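The new arm starts in our break kitchen at Nerer in April, and I've been asked what that means for those of us on the fridge rota. Short version - you keep your job and lose the worst 40 minutes of it. The arm will do the evening check and shut any door left hanging open. Jarrah Pryor and I still do the ordering, the labels and anything that smells.

Before it gets near our real milk, it practices in simulation. I sat in on two sessions and got weirdly hooked! 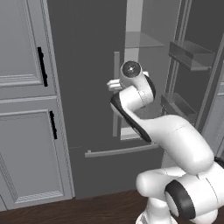
The arm at the fridge in simulation, gripper close to the door handle.

What changes for me is the 8 p.m. walk back down the hall, and I won't miss it. I do want a say in what counts as "old" though - so if you have opinions on leftovers, send them to me before the rota gets redone.

- Tayla Paewai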